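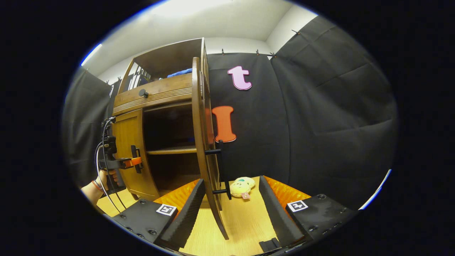
Fig. 1. Side cabinet with the right-hand door open and the single shelf showing.

Week 2: Doors, shelves and what a cabinet will tell you

Okay, so last week we did chairs and I talked too long about glue. Sorry to Finlay Gillies, who missed his bus. This week is case furniture. Keep looking back at Fig. 1 while you read.

Start with the order of the front. You've got an open compartment with little railings (somebody's blue cloth is stuffed in there), then a drawer front with a band of fine grooved molding, then the doors. I love that molding! It's a small amount of work, and it gives your eye somewhere to stop before the paneled doors take over.

Now the hardware. The drawer has a small round black knob and the open door has a black T-shaped handle held off the wood on two short standoffs. Write down what you think of the mix. Harriet Calloway and I have been arguing over mixed hardware since August and I'm not budging - I like it.

A few things to get into your notebook:

Shelf position. One shelf, set roughly halfway, gives you two spaces of similar height. Good for folded linens, a pain for tall bottles. Sketch where you'd put it instead.

Door swing. An open door needs clear floor in front of it, and people forget that when they're drawing a room plan. Draw the arc every single time, even on your rough sketches.

Hinges. We'll get to these in the shop. Bring a small screwdriver, and please don't take doors off anything until Lachlan Munro or I have had a look at it.

For the homework, pick a cabinet at home and draw the front with every door closed, then again with one open. Add 200 words on what you'd change. Pencil is fine, and so is messy. If you live in a place with no cabinets (Nithin, I remember), use the ones in the Tomness study room - just put everything back on its shelf when you're done.

Next time: drawers that stick, and a bit on waxing runners.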